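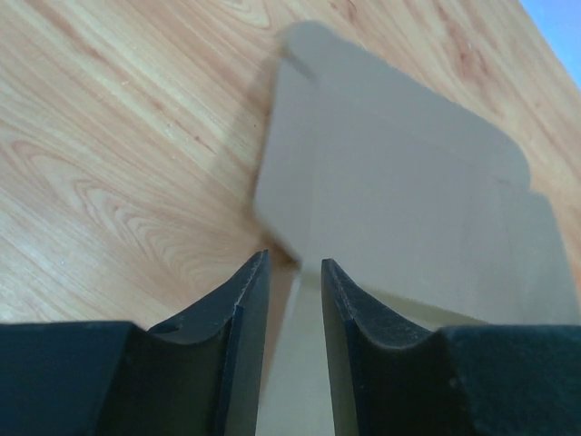 Quyên Đào

Bench notebook, wrist camera / flat parts, May

Picking up from the entry on the wood table. Goal is unchanged: get the planner to accept a flat beige panel as one graspable object, pick an edge, and close on it without a human drawing the mask. Arm, fingers and mount as before. All the changes since last time are in the perception node and in the grasp scorer.

State at start of session: segmentation node on the Irkley branch, scorer on main, Trakon handling trajectories. I rebuilt all of it from clean before running anything. The stale message definitions from last time cost me a morning and I do not want to go through that again.

1. Segmentation

The panel comes back as one region in most of the approach. It breaks in the last stretch, when the fingers overlap it from below. The mask then divides at the right finger: main face on one side, and the pale strip between the two fingers on the other. The strip is brighter than the rest of the face, so the node calls it a second object, and the scorer duly proposes a grasp on the second object. The proposal looks very good to the scorer. It is narrow, centered and well lit.

Two candidate fixes. Either merge regions that touch the same side of the finger mask, or stop resegmenting below a set standoff and propagate the last good mask using the kinematics. I went with the second. Merging by contact is fine with one panel on the table and will be wrong the first time there are two.

Standoff for freezing the mask is set to 38 mm, measured fingertip to table plane. Parameter is mask_freeze_height, in the perception config, not in the launch file. The launch file still has an old copy of it that does nothing. Delete it when the branch is merged.

2. Finger mask

The static finger mask was drawn by hand when the previous fingers were on. The curved cutouts on this pair are deeper, and the old polygon covered table that the camera can see perfectly well. Redrew it from the CAD outline projected through the current extrinsics, then dilated by 2 pixels. The tips line up. The lower left body is a little generous but there is nothing useful down there.

The tiny nick by the upper curve of the left cutout was showing up as a speck of "object" when the threshold was low. The dilated mask covers it. Leave it alone.

3. Wood grain

Still the worst part. The tabletop has long diagonal grain and a big swirl on the left, nested loops around what looks like a knot, and the edge detector likes those loops more than it likes the panel. With the default gradient threshold I get closed contours on bare table. Raising the threshold removes them and also removes the left edge of the panel, where the shadow lies along the wood and the step in brightness is soft.

Tried:

Median filter before the gradient. Kills thin grain, keeps the swirl.

Hue and saturation instead of gray. Better. The panel is close to neutral and the wood is not. The shadow strip keeps the hue of the wood, so the left boundary comes back in the right place.

Both together. No gain over color alone, and slower.

Kept color alone. This will fail on a part the same color as the table, and I have written that in the config comment so it does not surprise anyone. White balance has to be locked for this to hold. It is now locked at node startup, and the node refuses to start if the driver rejects the setting.

The small blue wedge past the far edge of the table passes the "not wood" test, naturally. Added a table polygon in base coordinates and reject anything that projects outside it. That should have been there from the start.

4. Outline and grasp edge

The panel is not a rectangle. It has rounded corners, a notch near the top left that leaves a tab shape, and a stepped edge on the right. The scorer was fitting a minimum-area rectangle and taking the long side, which puts the contact line in free air next to the step. I replaced the rectangle with a polygon simplification and score each straight segment by itself. Segments shorter than the finger width plus margin are dropped. The notch is gone from the candidate list, as wanted.

The faint vertical line in the lower part of the face, crease or fold, gets picked up as an internal edge from time to time. Internal edges are no longer eligible for contact. If it is a fold, the panel may bend there under load, and the planner knows nothing about that. Open item. I do not have a model for it and will not write one for a single part.

5. Motion blur

Edges of the panel are soft in any image taken while the wrist is moving. It matters more than I assumed. With blur, the fitted segment wanders between consecutive images and the approach corrects toward a target that is itself moving, so the wrist keeps moving, so the blur stays. A small limit cycle. Easy to see in the joint velocity plot once you look for it.

Changes:

Gate on wrist speed. Detections made above the speed limit are logged but not passed to the scorer.

Exposure capped. The image gets darker; the color test tolerates this.

A settle step of 30 ms before the final detection. Implemented as a wait on measured velocity with a timeout, because a bare sleep passes happily when the controller is late.

With the gate on, the limit cycle is gone from the plots. With the gate on and the exposure cap removed it comes back at lower amplitude, so keep both.

6. Planner side

Trakon rejects the low approach when the collision model includes the table at its nominal height. Padding was set to 10 mm on both the fingers and the table, and the two add up. Removed the padding on the table and kept it on the fingers. The final segment is a straight line in tool frame, collision checking against the panel disabled for that segment only — it re-enables on retreat, and I checked this in the planning scene dump instead of trusting the flag.

Also found that the panel is added to the scene as a box with its thickness taken from the mask depth, and the mask depth is noise at this range. Thickness is now a parameter.

Open items

Merge the Irkley branch once the old launch parameter is out.

Rerun the whole set on the Dendby cell, where the table is painted. The color test needs new limits there.

Lytvynenko controller drops the first velocity message after a mode switch. Workaround in place (send it twice). Needs a proper ticket.

Log the rejected detections with the wrist speed attached, so the gate can be tuned from data.

Decide what the scorer should return when every segment is too short. At the moment it returns the last grasp, which is the wrong answer.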